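Workshop Tips: Planning and Budgeting for a Two-Arm Bench

Harik Workshop Services, Equipment Planning Page
Reviewed December 22, 2019

The following tips are intended for departments that are preparing a request for a bench with two robot arms for the handling of clothing, linens and other soft goods. They apply to new purchases and to the conversion of an existing worktable. Requests for a single arm are covered on a separate page, although most of the advice on floor space and cabling applies equally to those.

Begin with the work

A request should open with a written statement of the task. "Laundry sorting" is too general to be priced. State which items will be handled, what they will be taken from, where they will be placed, and how large the largest item is when it is held up by one corner. A bath towel requires considerably more clearance than a sock, and the height to which an arm must lift will often decide which model is suitable.

Requests that name a model before they name a task are returned to the department. This accounts for most of the delay in our office each January, when departments submit their plans for the coming year.

Size the table before the arms

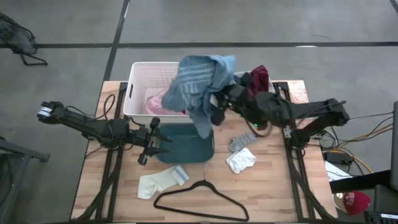
The reach quoted by a supplier is measured from the base of the arm to its farthest point, and it is generally achieved only with the arm fully extended. Usable reach is shorter. Departments should mark the positions of both bases on the floor or on a sheet of cardboard, draw the usable reach of each, and confirm that the two areas overlap across the middle of the table, where most of the handling will take place. Allowance must also be made for the material being carried. A large towel gripped above a row of containers will hang down into or over them, as the blue one does here with its corner over the teal bin, and a container that is too close to the lifting point may be dragged or tipped. Leave a clear strip between the containers and the place where garments are first picked up, and plan the table depth accordingly.

A table that is slightly too large can be used. One that is too small will have to be replaced, together with whatever framing has been cut to fit it. The standard top stocked by our stores is suitable for most two-arm benches. A larger top should be requested at the outset, as the stores require nine working days to prepare one.

Check that the top is flat and that it will not shift when both arms stop suddenly. A heavy table on a level floor is usually sufficient. If the floor is uneven, include leveling feet in the request. They are inexpensive, and they are the item most often left off.

Mounting and framing

Rails along the table allow the arms to be moved when the task changes. They also add to the cost, and they occupy part of the surface. Where the task is settled and unlikely to change, direct mounting is acceptable and should be priced as an alternative.

Order brackets, bolts and end caps with the rails. Departments that order them afterward pay for delivery twice and frequently receive a different thread. The Plutis framing set, which our stores keep on the shelf, includes all fasteners and may be charged to the same account as the table.

Containers and small goods

Containers are often treated as an afterthought. They should be listed, priced and bought before the arms are programmed, for even a small change in rim height can require that a placing motion be set up again. The following practices are recommended.

Buy spares of every container at the same time. Household lines are discontinued without notice, and a replacement of the same name may have a different shape.

Choose containers of clearly different colors or finishes if staff will need to tell them apart from across the room.

Avoid flimsy containers. If a light one must be used, fix it to the table with removable tape.

Keep a set of practice garments that is used for nothing else. Include thick and thin fabrics, items with tags, and at least one slippery fabric. Garments may be drawn from the lost-property store with the written agreement of the front office.

Include hangers if the task may ever involve them. A thin hanger lying flat is difficult to pick up, and a gripper that performs well on cloth may not manage it at all. It is better to learn this during a supplier's visit than after delivery.
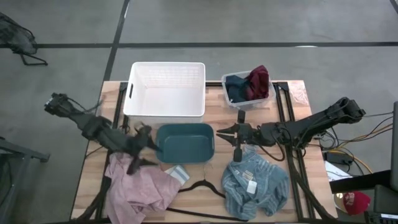

Two-arm bench with basket, tray and clear bin set out between the grippers.

Cables, power and floor space

The area beside the bench is part of the bench and must be included in the floor plan. Each arm requires power and a connection to its controller. Power supplies should have a fixed place, preferably on a shelf or bracket below the level of the table. Where they must stand on the floor, set aside a marked zone for them and keep papers, clothing and personal belongings out of it.

Provide enough cable for the arm to move through its full range without pulling. Excess cable should be gathered and tied behind the base. A loop that can fall across the work surface will eventually be caught in a garment.

Floor tape is a modest expense and should be included in every request. Mark the outer limit of arm movement and add a walkway beyond it. Chairs belong outside the line when the arms are powered.

The electrical supply should be checked before any order is placed. Older rooms in the east wing have fewer outlets than their plans indicate. Extension leads are not an approved permanent arrangement, and a request that depends on them will be held until an outlet has been installed.

Preparing the budget

The price of the arms is the largest single figure, and it is also the easiest to obtain. The remaining items cause the difficulty. In the most recent bench fitted by this office, the table, rails, containers, cable covers, floor tape and electrical work came to $2,517, with the arms and controllers charged separately. Departments may use that figure as a starting point, but should obtain current prices for their own room.

Grippers should be shown on their own line. Fingertips wear with use, and fabric work calls for tips that hold firmly without leaving marks. Request at least one spare pair for each arm. If the supplier offers more than one tip material, request samples and try them on the practice garments.

Training should also be shown on its own line. Suppliers commonly include a short introduction in the purchase price, intended for the person who will operate the bench daily. A second session, held after staff have used the equipment for several weeks, is generally of greater value. It must be negotiated before the order is signed.

Maintenance agreements vary widely. Read what is excluded. An agreement that covers the arms but leaves out the grippers is of limited use to a department handling textiles. Our standing agreement with Trandanent covers both and may be extended to new benches on application.

Settimio Sorrentino of the equipment planning desk reviews all draft budgets for two-arm benches. Drafts may be sent to him at any stage, and a rough list of items is sufficient for a first review.

Buying used equipment

Used arms may be considered where the service record is complete. Ask for the operating hours, the date of the last joint inspection, and confirmation that the control software may be transferred to a new owner. Arms offered as a pair should be checked separately, since one may have done most of the work. Do not accept an arm without its original power supply unless the manufacturer still sells a replacement.

Used tables and framing are nearly always a sound purchase. The Shboul storeroom holds surplus tops and rail lengths, and its list should be consulted before new material is ordered. Scuffs and light scratches are of no consequence. Warping is, and a straightedge should be taken to the storeroom for the inspection. 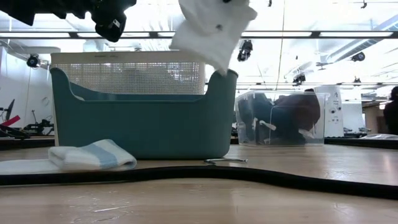 May a department purchase one arm this year and the second arm next year?

A department may do so, provided that the table, framing and electrical work are sized for two arms from the beginning. The request should state the intended date of the second purchase and include a written confirmation from the supplier that the same model will remain available. If that confirmation cannot be obtained, both arms should be bought together or the request postponed.

Before submitting a request

Confirm that the room has been measured by someone from the department and that the door is wide enough for the tabletop. More than 33 inches of clear opening is needed for the standard top when it is carried on edge with its frame attached.

Attach the written statement of the task, the floor plan, the list of containers and garments, and the quotations. Quotations older than the current budget year will not be accepted.

Name one person who will be responsible for the bench and one who will act in that person's absence. Both should sign the request.

Completed forms are to be left at the equipment planning desk or placed in the internal mail. Receipts for small goods purchased in advance may be attached to the back of the form.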